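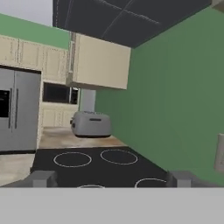

Ristura: letters and interviews on housework, pay and safety at home

Version 4, released 20 Jun 2006
Maintained by Meenakshi Uniyal and Ghada Smadi

What is in the collection

Ristura is a set of written texts in which women speak about their life at home and at work. It has 2,000 short texts in plain text format. Most of them are letters sent to the advice page of the magazine Dakanier, and the remaining 94 are interviews which we made ourselves. The letters are in English or were translated to English by Ghada Smadi. The interviews were all held in English.

The subjects are who does the housework, who decides about money, unequal pay, care of children and old parents, and violence by a husband or another relative. Many letters speak about more than one of these, so a text can carry several subject labels.

Please note that some texts describe abuse directly. We did not make them softer. If you use the collection in teaching, tell the students before they open the folder named "safety".

How the texts were collected

The magazine gave us the letters in paper form, with the names already covered. We typed them by hand and kept the spelling of the writer, also when it is wrong. Where a word could not be read, we put three question marks. In the translated letters the spelling is ours.

For the interviews, each woman chose the place. She received the typed text afterwards and could remove any part. Some women removed whole pages, and you will notice that a few interviews end suddenly.

Files

letters — one file for each letter, the number is the order in which we typed it, not the order in which it was written
interviews — one file for each interview
safety — all texts with the label "violence", moved here from the two other folders
labels.txt — file number, language of the original, subject labels, separated by tabs
changes.txt — corrections from version to version

The files can be opened with any text editor. We also use Enby, a small search program, and labels.txt is written so that Enby can read it without changes. The first line holds the column names, please do not delete it.

Labels

Meenakshi Uniyal and Ghada Smadi labeled every text separately and then compared. When we did not agree, we kept both labels and added the letter D in the last column. There are 10 subject labels. The label "respect" was the most difficult for us, and we would not build a study on this one alone.

Known limits

The writers are readers of one magazine, so this is not a picture of all women. Women who cannot read or who have no private address are almost absent. Age is given only when the writer tells it. We have no letters from men, although the magazine printed a few — they were not given to us.

Permission and use

You may use Ristura for research and teaching. Please do not try to find out who the writers are, and do not print a full letter without asking us. Short quotations are fine.

The next version is planned for November. It will correct the line breaks in the translated letters, which are wrong in many files.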